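Slide 4: What your desk collects

Okay, favorite part! Ask for a show of hands — who has a drink within reach at work? Wait for the laughs.

Jaime Veloso cleared his desk in 18 minutes. Start with cups and bottles, then do the cables (they take the longest, so save them for a good song).

Point out the bottle with green grapes on the label, the gray paper cup, and all those black cables looping behind.

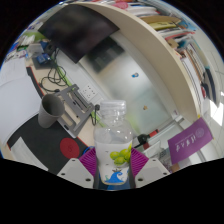 Slide 5: One drawer at a time

Pens first. Hand out the Mudby trays now.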